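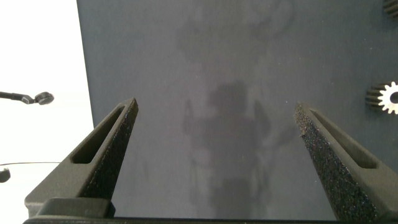

Slide 1. Who winds the Trotcombe clock?

Good evening. Thank Filipa Louro for the invitation and for the biscuits. Wait for the latecomers, who will blame the clock.

The town clock has four faces and, on a good day, two opinions. Say this slowly. It got a laugh in Urkley.

It was put up by public subscription. The parish book records 208 names and a long quarrel over whether the butcher had paid. He had not. His name is on the plaque anyway, second from the top.

Slide 2. The winding years

Ermelinda Caldeira wound it for most of her working life, 695 turns of the handle a week. She kept a diary of it. Read out the March entry: "Wound clock. Knee bad. Pigeon again."

Pause here. People like the pigeon.

Explain going train and striking train in plain words: one set of wheels keeps the time, the other makes the noise. Many families are arranged the same way.

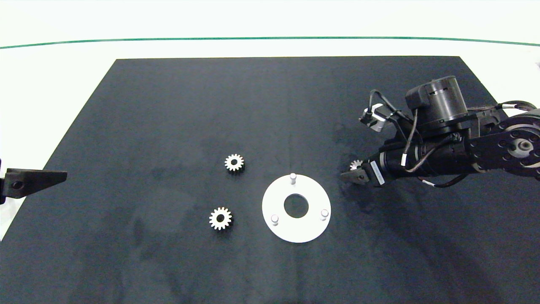 Two small spur gears. The tower's are a good deal heavier.

A gear with more teeth turns more slowly than the small one driving it. That is all the maths tonight. If Cathal Ní Chonaill is in, he will want to add to it. Let him have a minute, then look at the door.
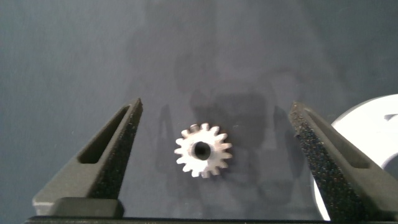 Slide 3. The electric proposal

Karlijn Dekker's letter to the council, arguing for a motor. Polite, well costed, hated by everyone who had never climbed the stairs.

Mention that the stairs are still unlit.

Questions. If asked about the chimes at 4 in the morning, refer them to Mafalda Macedo, who lives opposite and has views.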